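Chapter 8
Petition, Union and Party: Politics in the Fliden Protectorate

Key terms: protectorate, petition, native council, franchise, ratepayer, federation, boycott

By the end of this chapter you should be able to:
explain how the protectorate was governed and who could vote in it
describe the main groups that opposed the government's policies
compare the aims of the coastal and the upland movements
use a petition as a historical source

Introduction

Chapter 7 ended with the signing of the harbour treaty, which placed the whole of Fliden under a single administration. On paper the territory was now one unit. In daily life it was governed as two. The coast, with the port of Molo at its centre, had courts, a printed gazette and a town council. The uplands, which were run from the garrison town of Kragh, had a district officer and a number of chiefs who were paid by the government and could be removed by it.

This division matters for everything that follows. People on the coast had a council to complain about and newspapers in which to do it. People in the uplands had neither, and their politics took other forms: the refusal of tax, the walking away of whole villages across a district line, and the long letters of grievance that were carried down to the port by traders. Older histories of Fliden tended to treat only the first kind of activity as politics. More recent work has given the second kind far more room, and this chapter tries to deal with both.

8.1 How the protectorate was governed

The governor held most of the power. He was advised by a legislative council of officials and merchants, and he was free to ignore its advice. Four seats on the council were set aside for elected members. All of them were for Molo. A man could vote for these seats if he paid rates on a house within the town boundary, and women could not vote at all. The boundary was drawn tightly round the old harbour quarter, so that most of the people who worked in the port and slept in the settlements behind it were left out.

In the uplands the government relied on native councils. These were meant to follow custom, but custom was often what the district officer at Kragh believed it to be. In some valleys there had never been a single chief, and the officer appointed one. The men chosen were expected to collect the hut tax, find labour for the roads and hear small cases. They kept a share of what they collected. It is easy to see why they were resented, and also why some families worked hard to hold on to the post.

Official papers describe this as a cheap and orderly system. It was certainly cheap. Whether it was orderly depends on which papers you read. The yearly reports sent overseas from Molo say little about unrest, while the district diaries kept at Kragh mention it on nearly every page.

8.2 The ratepayers of Molo

The first organised opposition came from people who had done fairly well out of the protectorate. Clerks, teachers, shopkeepers and lawyers formed the Molo Ratepayers' Union in order to fight a rise in the water rate. They did not ask for an end to foreign rule. They asked for a fair share of the council seats, for posts in the civil service to be filled by examination, and for the accounts of the harbour board to be published. Their favourite weapon was the petition, which was drafted in careful legal English, signed by the leading men of the town and handed in at the governor's office.

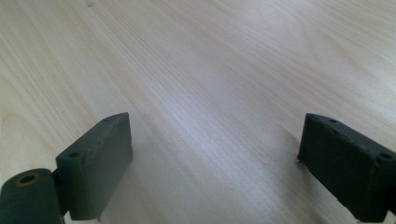
Figure 8.2 Table surface with a pale wood grain

The government usually replied to such petitions politely and late. A few small requests were granted. The harbour accounts were published for two years and then stopped again, with no reason given. By this time younger members of the union had begun to say that petitions were a waste of paper. They wanted public meetings, a lower fee for membership and links with people outside the town boundary. The older members feared that open meetings would bring in the dock workers, whose demands over wages were aimed partly at union members themselves – several of them owned warehouses.

The quarrel came to a head in July, in the middle of the rains, when the dockers stopped work over the price of rice. The union's leaders offered to act as go-betweens. The younger members joined the strike and opened a kitchen for the strikers' families. When the stoppage ended, they left the union and set up the Fliden People's League. The League took the name of the whole territory, though at first it had no branch further inland than the railhead.

8.3 The uplands and the Likside letters

Likside lies where the upland road meets the river, and it was the place where coast and interior had most to do with each other. Salt, cloth and lamp oil went up; hides, coffee and seasonal workers came down. It also had a mission school, and the pupils of that school wrote most of what are now known as the Likside letters.

The letters were written on behalf of villages that had a complaint. Some are addressed to the district officer, some to the governor, and a few to the king himself. They deal with the hut tax, with forced work on the road and with chiefs who took land for their own relatives. The tone is respectful, but the content is often bold. One set argues that a chief who was appointed by the government had no right to swear an oath for anybody, and that the harbour treaty therefore did not bind the valleys above the river.

This was a larger claim than any made by the ratepayers of Molo. It questioned the legal basis of the protectorate. Yet the writers showed little interest in joining a movement led from the coast. Many upland people knew Molo chiefly as the place where the moneylenders lived, and they had no wish to be ruled from there by anyone.

8.4 Towards a common programme

The League tried to overcome this distrust. Its speakers travelled to Likside and, when they were allowed, to Kragh. They dropped the demand for more town seats and called for a vote for every adult man who paid tax of any kind. They also promised that land in the uplands would stay under local control. On language they were less sure of themselves, and the question of which tongue should be used in schools was put off from one yearly meeting to the next.

Historians disagree about how far these efforts went. One view is that the League became a true territorial movement during the salt boycott, when traders on both sides of the river refused to handle government salt. Another view is that the boycott was two separate protests that took place in the same season, each with its own leaders and its own reasons. The evidence is set out in section 8.5, together with extracts from the letters and from the League's newspaper.

Before you read on

Look again at the map of the protectorate in Chapter 7 and find the upland road. Trace the route a letter would have taken from a village above Likside to the governor's office in Molo, and note the places where it might have been stopped, copied or lost.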